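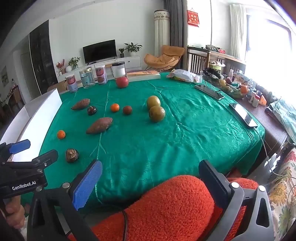

17/05/2018

Long day, and I'm typing this with my feet up and a bowl of cereal in my lap, so forgive the spelling. The grasp planner finally stopped crashing! Whatever I did to the memory handling in Flolar last night (I barely remember, it was past midnight) seems to have held, because I ran it over the whole folder this afternoon and it got to the end. 108 clips, start to finish, and the only thing that complained was the fan in my computer.

So of course now that it runs, I get to see how bad it is. The apple it loves. It would pick apples all day long. Anything round and one color against that green cloth comes out as a nice clean blob, and the planner drops a pair of finger positions on either side and looks very pleased with itself. Same with the little oranges. Then it gets to the sweet potatoes and loses its mind. The big one lies on a slant right over the crease in the tablecloth, and the segmentation decided the crease was part of the potato, so I had a proposed grasp with one finger on the vegetable and the other on a fold of fabric. I laughed out loud and then I got a bit depressed and made coffee.

I spent the rest of the afternoon on the cloth. It's shiny and wrinkled and every fold throws a highlight, and the depth estimate treats those highlights like little hills. I tried smoothing the depth first, which made the hills go away and also made the mangosteen-looking thing go away, so that was no good. Then I tried fitting a plane to the tabletop and tossing out everything under a certain height. Better! But the threshold that kills the wrinkles also shaves the bottoms off the smaller fruit, and then the planner thinks they're floating and comes in too high. I ended up with a second pass that grows each object back down to the plane after the cut. It's ugly code. There's a comment in there that just says "sorry." It works on most of what I tried it on, so it stays until I find something better.

The two yellowish-brown ones, one partly hiding the other, are a separate headache. From the low angle they merge into one lumpy fruit, and the planner wants a grasp that is wider than the jaws can open. I have a check for jaw width, I wrote it myself, and it was being skipped because I had put it behind a debug flag back when I was testing on boxes. An hour of my life! With the check back on it at least refuses, and then goes off and tries the next thing on the list. I'd like it to look from another angle and split them, but that means tying the planner to the view selection part, and Ninh still publishes its poses in the old coordinate convention. I wrote "fix Ninh" on my list in July last year. It's still on there.

Oh, and the clear jars. I've decided not to think about clear jars this week. The lids come through fine and the clear part comes through as whatever happens to be behind it, so the planner believes in lids hovering over the table. I masked them as no-go areas and moved on with my day.

Timing was the nice surprise. I had been dreading it because the grow-back pass loops over everything, but a full plan came in at 60 milliseconds once I quit copying the point cloud at every step. I was doing it 5 times per cycle. Five! Each function politely made its own copy in case some other function messed with it. Past me was very careful and also a little bit of a dope.

Had to email Clollell this evening about the Wuswood build, they want a version they can install without calling me. I said end of the month and felt sick as soon as I hit send. The installer still assumes my own home directory in 2 places that I know of. I should probably do that before any more fruit, but I know myself, and tomorrow morning I'll open the sweet potato clip again.

Idea before I forget: use the color edge and the height edge together, and only trust a boundary where they agree. The crease has a brightness edge but hardly any height, the potato has both. Could be a one-line weight in the cost. Could also break the apples. Try on the slanted potato first, then the overlapping pair, and save the old config this time, you goof.

Cereal's gone soggy. Bed.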